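Notebook, textile bench. April, started 9:30 a.m.

Picking up the dye fastness work on the cotton jersey. Last month's rinse trials left me with more questions than numbers, so I am going back to the basic cold-water soak and changing one thing at a time. Stock is the Turkent jersey, bought prewashed from the Veltbridge warehouse. Same roll as before, with the selvage marked in pencil. 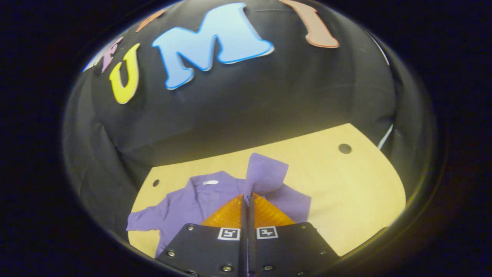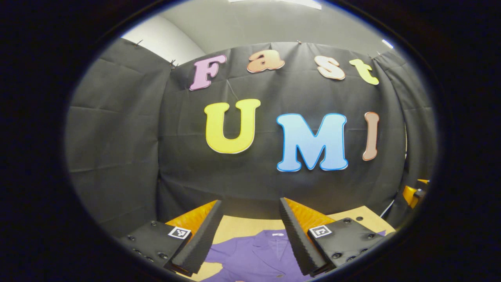

Purple shirt in the first one, black cloth and cut-out letters in both.

Ong wrote back on the March entry: the bleed I was seeing on the white test strips could be leftover dye sitting on the surface, in which case salt in the soak does nothing for it and a hot soapy wash would take it out in two rounds. Ong also asked whether I had weighed the strips dry before and after, which I had not. Fair point on both. I had been treating all of the bleed as one thing.

So the plan changed before lunch. Twelve swatches cut from the roll, all with the grain, edges overlocked so they don't shed into the bath. Each one basted to a strip of undyed cotton. Weighed everything dry on the small scale. It drifts if the door is open, so I closed the door and zeroed it again between swatches. Took longer than I wanted.

Groups:
A, cold water only
B, cold water with salt
C, hot wash with the plain detergent, then cold water
D, hot wash twice, then cold water

3 swatches in each group. Soak time is the same for all of them, jars on the shelf away from the window, lids on. I turned each jar over once when I put it up and once at the halfway mark.

Used 430 ml of water per jar. That is less than the method sheet calls for, but it is what the jars hold with room left to shake. Wrote it on the lid labels so whoever reads the results doesn't assume the sheet volume.

2:15 p.m. Pulled all the jars. A and B look the same to me. Both baths have color in them and the strips have picked up a pink-gray tint, a bit heavier along the basting line where the two fabrics are pressed together. The salt made no difference I can see. C bath is faint. D bath is close to clear and the strips look white until you lay them next to an unused one.

This fits what Ong said about surface dye. It does not tell me whether D has lost depth in the swatch itself. To my eye it has not, but I have been looking at the same color all day and don't trust it. Need to compare against the uncut roll in daylight.

One bad swatch in C. The basting came loose on one side and the strip floated off, so it only touched along half its length. Keeping it in the bag, marked, but leaving it out of the comparison. Should use a shorter stitch next time.

Drying flat on the mesh rack. No heat. The Drodov dryer runs hotter than its dial and I would rather wait overnight than add another variable.

To do:
Weigh everything dry tomorrow, door closed.
Rub test, dry and damp, on one swatch from each group.
Repeat C with new basting.
Ask Veltbridge what "prewashed" means on their ticket. If it was a cold rinse at the mill, that explains most of this.
Order more undyed strip, we are down to the last folded piece.

Left the jars rinsed and upside down by the sink. Labels are still on, please don't peel them.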